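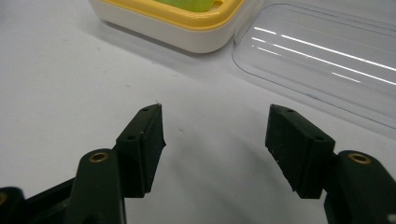 Lidotitz Allotment and Garden Society
Minutes of the autumn meeting, October 2, 2020

Held by video call. Minutes of the June meeting were agreed with one correction: the plum that came down was on the Bisgaard side, and the neighbours have been thanked for sawing it up so quickly.

1. Water
The new tank at the top gate holds 800 litres and was full again after the last rain, which is wonderful news after the summer we had. The tap still drips. A washer has been bought and will be fitted before the frosts. Members asked whether hosepipes may be run from the tank. Agreed no, cans only, same as the old one.

2. Seed order
Our biggest ever! The order to Bastero came to 330 packets, and the discount means everyone pays less per packet than last year. Broad beans and the purple sprouting have arrived already. Onion sets are late. The 'Girnana' squash did so well on the lower plots that several members have saved seed and are happy to share it - please label envelopes with the year, and bear in mind that anything grown near the courgettes may not come true.

3. Produce table
No show this year, of course, but the honesty table by the road was a joy from start to finish. Takings were 3602 crowns, far more than anyone expected from beans and dahlias. Agreed to put the money towards the shed roof. The jam sold out every time it was put out, so more jars please. Clean ones with lids that fit!

4. Shed roof
2 quotes received. The cheaper one leaves out the guttering, and the meeting felt strongly that we want the guttering so it can feed a second tank. Go back and ask for a like-for-like price. Felt to be patched meanwhile.

5. Compost
The leaf bays are open. Leaves only, no bindweed, no cooked food. The middle heap is ready and it is lovely stuff, dark and crumbly, so bring a barrow.

6. Any other business
Hedgehog seen twice near plot nine. Please check bonfire heaps before lighting. Gate code changes at the end of the month.
A member asked about keeping bees. Great interest from all - carried over to next time, with the insurance question to be looked at first.

Next meeting: date to be sent round by email.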